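The Understudy at the Skitero

Nneka Ekwueme had been in the wings of the Skitero for 14 years, first with a broom and later with a headset, and she had watched more one-person shows from the side than anybody in the building had ever watched from the front. 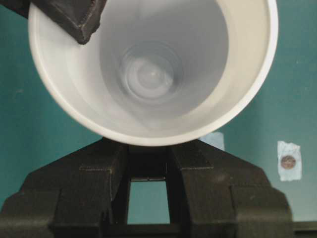 The show that June was Atieno Mohamedi's, and it had 27 characters in it, all of them played by Atieno, from the great-aunt who sold eggs to the bus driver who wouldn't stop singing. Nneka knew every one of them by their feet. The great-aunt shuffled, the driver bounced on his heels, and the little cousin stood with one foot on top of the other and never put it down until the speech was over. There was hardly a prop in the whole thing, only a chair and a white plastic cup, which was the egg seller's cash box in the first half and the driver's microphone in the second, and which Nneka set on the same strip of tape every night at ten to seven.

That evening Atieno came up the back stairs with a scarf around her neck and opened her mouth, and what came out was a sort of creak.

"Don't talk," said Nneka. "Have you been talking?"

Atieno nodded, creaked again, and sat down on the paint cans.

Josphat Magesa, who had written the thing with her and worried over it ever since like a man with a kettle on, said they would have to send the people home. Then he went and looked through the curtain at the people, and came back and said he didn't think he could do it. There was a party of 28 from the Claeys bakery, still floury, some of them, and they had brought a cake.

"You know it," he said to Nneka.

"I know it from the side," said Nneka.

"Then do it from the side," he said, and I think he was as surprised as she was.

So they put Nneka on a stool at the edge of the stage with the lamp from the office, and she said the words - all of them, in her own plain voice, the way you would read a letter to somebody whose glasses were broken - and Atieno, in the middle, did the feet and the hands and the faces. For a page or so it was dreadful. Then the great-aunt got cross about her eggs, and Nneka got cross right along with her, and a woman in the third row laughed so hard she had to hold on to her neighbor.

By the time they reached the bus, Nneka was singing. She hadn't meant to. Atieno turned around, still bouncing on her heels, and held out the microphone to her across the whole width of the stage, and Nneka got down off the stool and went over to take it.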